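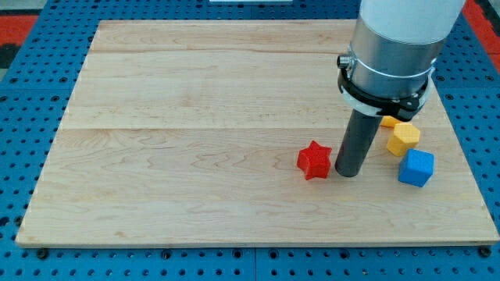
4. Preparing and Oiling the Board

4.1 Before you start

The Grotero board ships with a thin coat of factory oil. This coat protects the surface in transit only. Apply at least 3 coats of finishing oil before the first use with food.

Use food-grade mineral oil or the Fortin finishing oil listed in Section 9. Do not use olive, corn, or other cooking oils. They turn rancid in the grain and cannot be fully removed.

4.2 Applying the first coats

1. Wipe the board with a damp cloth. Stand it on its long edge and let it dry overnight.

2. Sand both faces lightly with 220-grit paper. Follow the grain. Do not use a power sander.

3. Remove all dust with a dry cloth.

4. Pour around 50 ml of oil onto the top face and spread it with a lint-free cloth. Work outward to the edges.

5. Turn the board over and oil the other face, then the four edges. The end grain takes up more oil than the faces and may need a second pass.

6. Leave the board for 7 hours. Wipe off any oil still on the surface.

7. Repeat steps 4 through 6 for each further coat.

Note: Always oil both faces in the same session. A board oiled on one face only will take up moisture unevenly and may cup.

CAUTION: Cloths soaked with the Fortin oil can heat up and catch fire if left in a pile. Spread them flat outdoors to dry, or place them in a sealed metal can filled with water.

4.3 Regular care

Wash by hand with warm water and a small amount of dish soap. Rinse and dry at once. Never soak the board or place it in a dishwasher.

Re-oil when a few drops of water no longer bead on the surface. In heated rooms this may be needed more often from December until spring.

4.4 Correcting a slight warp

1. Place the board on a flat surface with the hollow side down.

2. Lay a damp towel over the raised side.

3. Check after 24 hours. Remove the towel as soon as the board sits level.

4. Dry the board on edge, then oil both faces as described in 4.2.

If the board still rocks, see Section 8, Returns. Cracked glue joints are not repairable at home.

Revised 16 Aug 2023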